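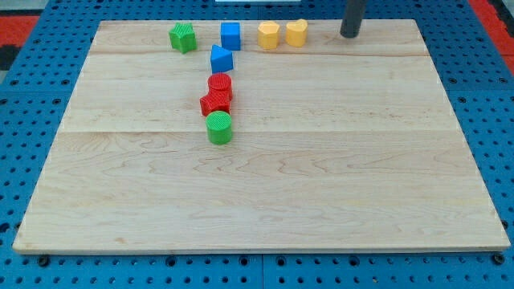
Star, heart, hexagon and friends on a pale wooden board.

I did not set out to own a bag of little plastic shapes. I'm a grown woman with a mortgage and a bad knee. But last November my neighbor Jarmila Doležal was clearing out her hall closet, and she handed me a drawstring pouch over the fence and said, "You like fiddly things, take these." That was the whole sales pitch, and it worked.

I tipped them out on the kitchen table that night, meaning to pass them along to my nephew. An hour later my tea was cold and I was still lining them up (then knocking them down, then lining them up by color, then deciding color was too easy). My nephew got a book about sharks.

If you haven't handled shape blocks since you were six, let me tell you, you've forgotten how good they feel! A cube sits in your palm like it means it. A star is all corners and wants to be turned around and around. And a triangular prism can lie on its side with one sloped face toward you, like a tiny roof that lost its house. I have a soft spot for that one.

The plastic ones with a bit of texture are my favorites. I grew up with smooth painted blocks that clacked, and those were lovely too, but a faint ribbing on the side of a star or a crosshatch on top of a cylinder gives your thumb something to do. My friend Renato Villanueva, who taught kindergarten for 18 years, used to let his kids pick a block out of a sock without looking. Hearts were the easy ones. Hexagons caused arguments, mostly with parents.

I called him up to ask what he'd do with a handful of them now, and he didn't even pause. "Put them on something nice," he said. "People dump them on the carpet and then wonder why it feels like a chore."

So that's my big tip, stolen outright: get a board. A pale wooden one is perfect, the kind with soft wavy grain, because red and blue and green just sing on it. Yellow is quieter on light wood, especially a paler yellow, but I've come to like that. You notice the heart second, and then you can't stop looking at it. I bought mine at Vikavness, the secondhand kitchen place behind the post office, where it had been marked down twice. It was supposed to be for bread.

What do I do with them? Not much, and I'm fine with that. Some evenings I make a row along the back and then run a little line of blocks down toward the middle, like a street coming off a main road. Some evenings Jarmila comes by and moves one piece while I'm filling the kettle, and I have to figure out which. She cheats — she'll just turn the star a little and call it a move.

She's asked for the pouch back once, by the way. I said I'd think about it. In the meantime I've been eyeing a bigger set from a shop called Trollus, which comes with arches, and I'm clearing a shelf.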